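Paper bag drop-off moves to the Haddad Street entrance

Starting in June, the Widlow Food Pantry will take donations at the side door on Haddad Street. The front door on Skornar Avenue stays open for people picking up groceries. The two lines have been running into each other on Monday evenings, and the sidewalk out front is too narrow for both.

Drop-off hours stay the same, from 9 in the morning until 6:30 in the evening. There is a bell to the left of the side door. Please ring it and wait for someone to come out. Bags left on the step after closing have been torn open by animals more than once this spring, and most of that food had to be thrown away.

We are asking donors to use plain paper grocery bags when they can. They stand up on their own, they stack on the carts, and we can write the contents on the side with a marker. A full bag should weigh no more than 16 pounds. Canned goods add up fast, so two half-full bags are better than one heavy one. If you only have plastic bags at home, bring the food in those and we will repack it.

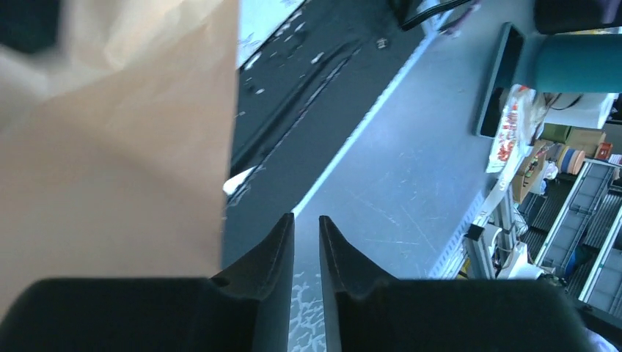

The spring drive brought in 996 bags, with the largest share coming from the Plemov Apartments and the two elementary schools. Pasta, canned corn and green beans are well stocked through the summer. We are short on peanut butter, canned fish, cooking oil, shelf-stable milk and baby cereal. Low-salt soup is also needed, as more families have been asking for it.

Please check dates before you pack. We can accept canned food up to 30 days past the printed date as long as the can has no dents along the seam. Baby food and formula must be within date, and we can't make exceptions on those. Opened packages, home-canned food and anything in an unlabeled jar will be turned away at the door.

Fresh produce is welcome from home gardens once the season gets going. Bring it in the morning if possible – the cooler is small and usually fills up by noon. Zucchini and cucumbers keep well enough to take all day. Lettuce and berries should come in before 11.

Parking on Haddad Street is limited to 15 minutes on the pantry side. The lot behind the laundromat belongs to the laundromat, and cars have been towed from it. Drivers with large loads from a workplace or church collection should call the pantry office the day before so we can have a cart ready at the curb.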